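2 November 2021

Mug tree, planner side. Continuing from the September branch of Minhas after the merge with the new grasp scorer.

Problem carried over: the approach planner proposes grasps on the upper mug that pass through the post. The collision model has the stand as base disc plus vertical cylinder, and the pegs were never added. With a mug hanging on a peg the scorer sees a free handle and ranks it first. Added the pegs as capsules, radius padded by 2 mm. Replanned from the logged point clouds with no arm motion: 80 of 83 queries now return a path that clears the stand. The three failures all time out in the final approach segment, where the fingers have to come in beside the handle.

Tried raising the planner timeout. No change on those three, so it is the goal region and not the search. The yaw tolerance at the pre-grasp pose was still at the value used for upright mugs. A hanging mug tilts, so the handle plane is well off vertical and the tolerance is applied about the wrong axis. Moved it to the handle frame. Two of the three now solve.
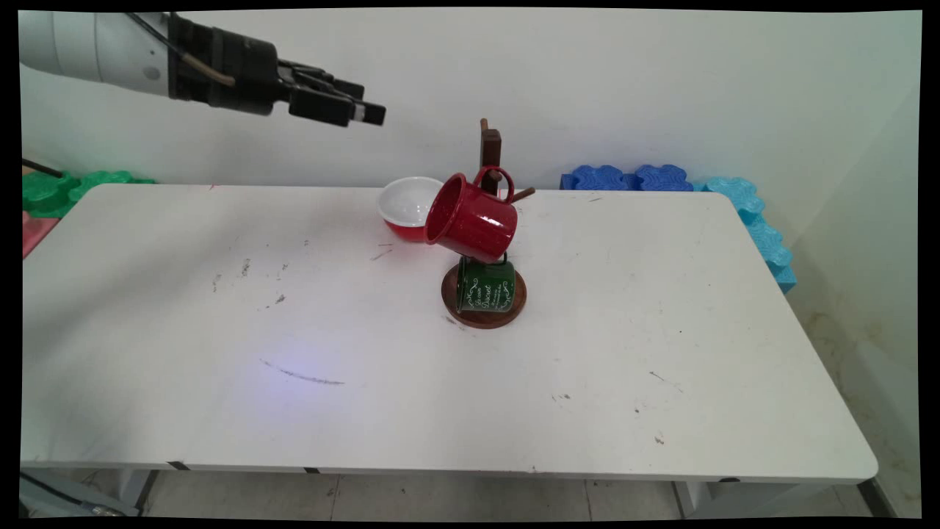
The last one is a perception fault. Distov merges the red mug and the red outside of the bowl into one segment when the view is from the side, and the fitted handle ends up behind the post. Depth separates them well enough, but the colour term dominates at the current weight. Dropped the weight in the config and reran segmentation on the same cloud: two segments, handle fit plausible. I have not checked what this does to the older tabletop sets, so the change stays on a local branch until the Emmont regression job has been through.

Green mug: segment is stable, handle fit is less so. The white lettering gives spurious edges in the image-based refinement step. Turned refinement off for this object. Needs a proper mask.

Controller: approach speed cap set to 30 mm/s for anything tagged as hanging. The tag is set by hand in the task file at present.

To do:

- move peg geometry out of the task file and into the Flendevov object library
- log the rejected goals as well as the chosen one
- rerun the full query set with the lower colour weight
- check the gripper cable against the wrist limits before running the handle-frame tolerance on the arm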